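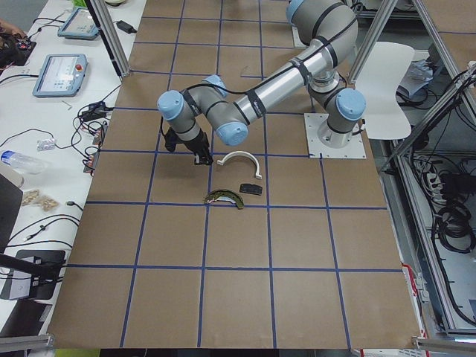
Figure 4. Table surface covered in brown kraft paper and divided into square cells with dark blue tape.

4.2 Temporary line marking on shared work surfaces

The survey described in the previous section dealt with painted and inlaid lines. Temporary marking was treated separately, as the sites that use it tend to keep no written record of when it was laid or by whom. Of the organizations that returned the full questionnaire, Vokberg, Lomden and Korthorpe reported that tape was their usual method for dividing benches and tables among users. Chaudhary used tape only for short-term work and replaced it with painted lines once a layout had been in place for a season.

Respondents were asked what the lines were for. The most common answer was the sharing of space: each person or task was given a cell or a group of cells, and tools were to be returned to the same cell at the end of the day. A smaller number used the lines as a rough measure when setting out parts. Several supervisors stated that the two uses had become mixed over time – a grid first laid to share out space was later relied on for spacing, although it had never been measured with that in mind.

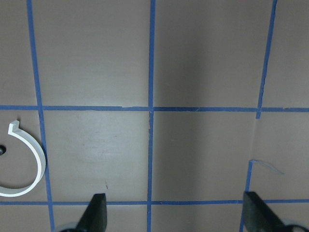
Wear in temporary marking does not proceed evenly. Inspection notes from the 4 organizations place most early damage at crossings, where two layers of tape overlap and the upper layer stands slightly above the surface. Damage also occurs a short way along the strip from a crossing, as in the frayed or torn patch on the center strip just below its junction with the upper horizontal line. Edges present a second difficulty. A strip with wavy edges gives no single line to measure from, and two users working from opposite sides of it may differ by a noticeable amount. Yazzie's inspection form therefore records the condition of crossings and of edges under separate headings, and we have kept that division in the tables that follow.

The choice of covering under the tape also affected how long a layout stayed in use. Sites that taped directly onto a bare top were able to replace one strip at a time. Sites that first laid paper generally replaced the whole covering together with its lines, as lifting a strip tended to take the surface of the paper with it.

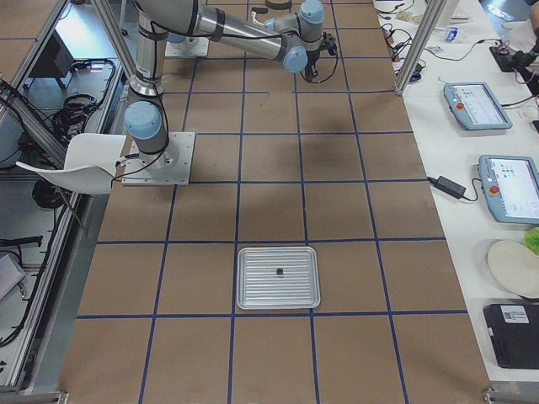
Replacement of this kind was seen by staff as less work overall, but it had one clear drawback. Each new covering was marked out afresh, and cells moved slightly from one covering to the next. At Lomden, where written instructions referred to cells by letter and number, this led to repeated small corrections until a fixed starting corner was agreed upon in December. Kumsa notes a similar pattern at Korthorpe, where the starting corner was marked on the table frame itself and the lines were drawn in pencil before any tape was applied.

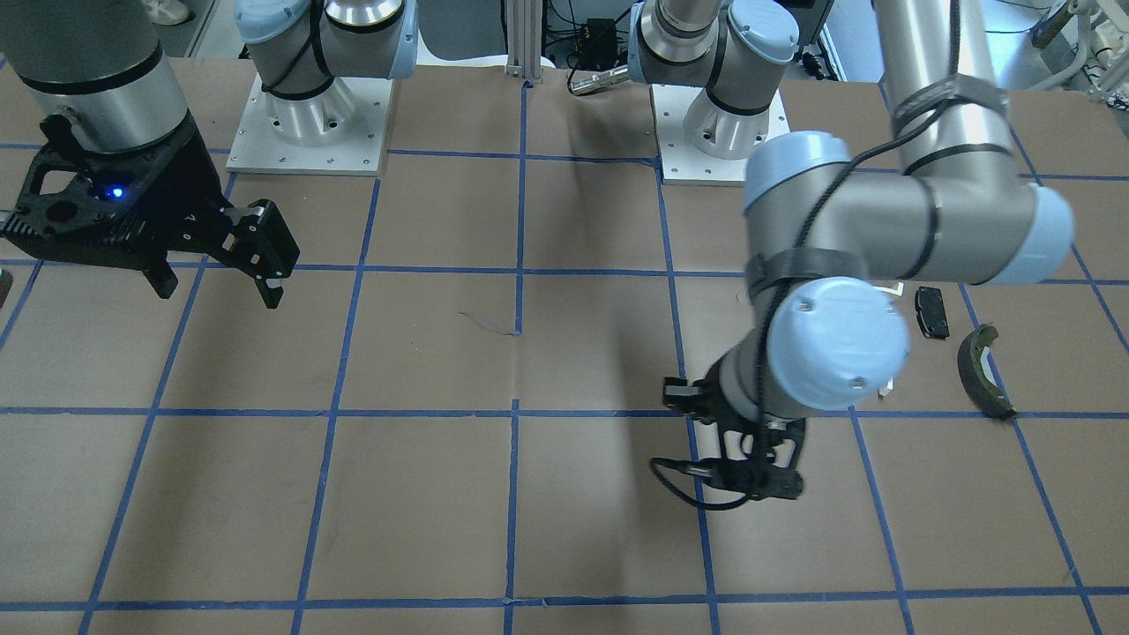 4.3 Cost and labor of renewal

Labor made up the larger part of the cost of renewal at every site. Korthorpe, which kept the most complete accounts, allowed 6 hours per month for laying and repairing lines in its main workroom. Material costs were small by comparison and did not differ greatly between suppliers. Painted lines required the room to be closed while they dried, and two sites gave this as their main reason for staying with tape.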